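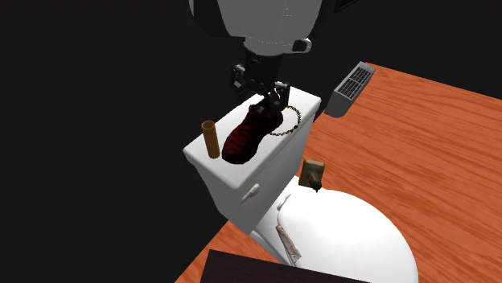 A dark red shoe above the tank of a white toilet.

CALL FOR PARTICIPANTS
Things Out of Place: a diary study of everyday homes

Posted 1/25/18

Do you share a home with at least one other person? Do you sometimes look for your keys, your charger or the good scissors, and find them in a room where you would never put them? Then we would like to invite you to take part in our study.

We are a small research group at Gandum, an independent office for housing studies. In this project we want to learn how people who live together decide where things belong, and what they say to each other when things are not there. Much has been written about how homes are designed. We find much less about the small agreements that are made afterwards by the people who must live in them: which shelf is for whom, how long a cup may stay on the stairs, who is allowed to move a pile of paper.

The study is in English, but you do not need to speak it perfectly. Three of us in the team learned it as adults, and we are patient listeners.

Who can take part

We are looking for 52 households. A household can be a family, a couple, friends, students, or people who only share a kitchen and a front door. You can take part if:

- you are 18 years or older
- you have lived at your present address for longer than one winter
- at least one other adult in the home agrees to join you
- you live in Ullum or in the villages on the Kevetti bus line

Homes with children are very welcome. We will not interview children, but they may of course help with the diary if they want to. You don't need a tidy home, and please do not clean before we come. We also do not prefer untidy homes. We have been asked this several times.

What we will ask you to do

First, Mi-kyung Koo or Rónán Horgan will visit you for a conversation of an hour or a little more. We will ask you to draw a simple plan of your home, each person on a separate sheet, and then to compare the sheets together. In the pilot this was the part which people enjoyed the most, and also the part where they disagreed the most.

After this you keep a diary for three weeks. Each evening you write down one thing that was not in its usual place, where it was, and what happened to it. Two or three lines are enough. If nothing was out of place, you write this. You can use the paper booklet or send the notes by e-mail, as you like.

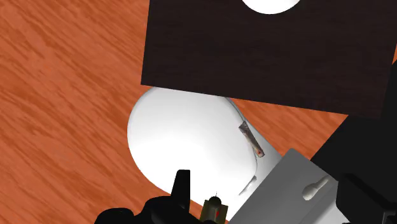 Dark board and wooden table.

At the end there is a second visit, where we read some of the diary together. You may take out any page before we see it, and you do not have to say why.

What you will receive

Each household receives 300 in shopping vouchers, paid in two parts: one half after the first visit and one half after the last. If you have to stop early, you keep what you have already received. We will also send you a printed copy of the final report.

Your privacy

Your name and address are kept apart from your answers, in a locked cabinet at our office. In the report we change all names. We do not make pictures or recordings inside your home. The interviewer writes notes by hand and you may read them. If two people in the same home tell us different things, we will not tell the one what the other has said.

Dates

The first visits take place in February, in the daytime or in the evening. We try to find a time that suits you, also for people who work in shifts. Please tell us if there are stairs, a dog or a difficult doorbell.

How to apply

Please write a short message to Man-sik Lim, who makes the appointments. Tell us how many adults live with you, in which part of the town you live, and which times are possible. A letter to our office at Song House, Ullum, marked "Things Out of Place", is also fine, or you can leave a note at the reception there.

We answer every message, also when we already have enough homes of the same kind. Questions about the research itself can be sent to Soo-ah Min, who leads the study. If you have a complaint, please address it to Mal-soon Do, who is not a member of the team.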